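Stundwood Opens Furnished Kitchens for Shared Use at Gillau

NERODPORT, 2025-08-28 – Stundwood, the housing and home services provider, today announced that the shared kitchens at its Gillau residence are ready for use. The kitchens will serve all 313 residents of the building and will be fitted out to a single standard, so that a person who moves from one floor to another will find the same basic goods in the new kitchen.

Each of the 13 kitchens comes with counter space, upper cabinets and a starter set of cookware and tableware. The set was chosen after Stundwood collected 2,601 written comments from people living in its other buildings. The most common request was for pots with lids that fit, followed by food storage containers that can be told apart at a glance.

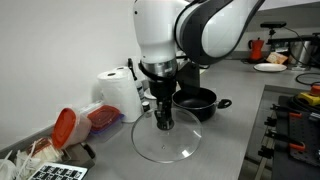

Residents also asked for everyday supplies to be kept in plain reach. Paper towels, seasonings and dish towels will therefore stay out on the counter, while larger goods go into the cabinets. Stundwood will restock paper goods every week. Food, oils and spices remain the responsibility of the residents on each floor, who may agree among themselves on how to share the cost.

"People judge a kitchen by the first meal they try to make in it," said Dong-hyun Na, director of resident services at Stundwood. "If the pot is there and the lid is with it, they will cook. We heard this again and again in the comments, and we have spent the budget accordingly."

Coffee was a further point of discussion. Comments were divided between drip coffee and stovetop coffee, and Stundwood has made room for both.

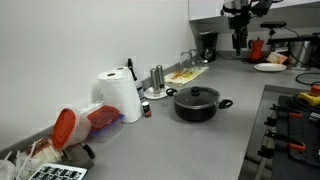 Countertop with covered pot, paper towels, drip coffee maker and red moka pot at Gillau.

The cookware and small goods were supplied by Antunes, a kitchen outfitter based in Nerodport. Under the supply agreement, Antunes will replace worn or broken pieces and will hold a reserve of 2,000 items for this purpose. Requests for replacement may be left at the front desk – no form is needed.

Residents are asked to wash and put away cookware after use, and to label any food left in shared containers with a name and a date. House rules for the kitchens are posted on each floor.

Stundwood will review the kitchens in October and will share the findings with residents in writing. Changes to the starter set may follow that review.

Media contact: Stundwood Press Office, Nerodport | © 2025 Stundwood. All rights reserved. | Back to top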